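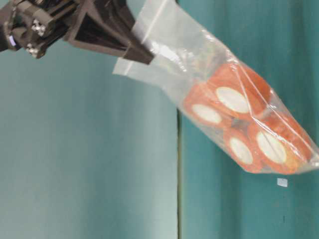 Clear zip-top bag, four orange-red pieces inside.

Print this post | E-mail this post

The nicotine pouch rules for Ballivholm come into force in March, and I spent most of Sunday reading the final text. It runs to 30 pages, of which the labelling schedule takes up more than half.

The main change is to the warning panel. At present a seller can put the nicotine warning on the underside of the tin, where it is covered as soon as the tin goes on a shelf. Under section 3 it moves to the lid, in black type on white, with the strength per pouch printed next to it. Strength per gram goes. I had asked for this in my own response, as had Rasa Dzene, whose submission is worth reading for the table of pouch weights alone.

Online sellers are handled separately. Wetix and Boonyarit, the two that deliver here, must show the same panel on the product page before the price. Age checks apply at order and again at the door. The draft had only the first of these.

The fine for a missing panel is 1,000 per product line. The text does not say whether two strengths of one flavour count as one line or 2. Anong Yensuk put that question to the licensing office at Breltthorpe and was told guidance would follow — no date given. Small shops will want that answer before they reorder.

Flavour names are left alone for now. I will post the guidance when it appears.

This site uses cookies to count visits. Accept | Settings

Contact | Copyright, all rights reserved | Back to top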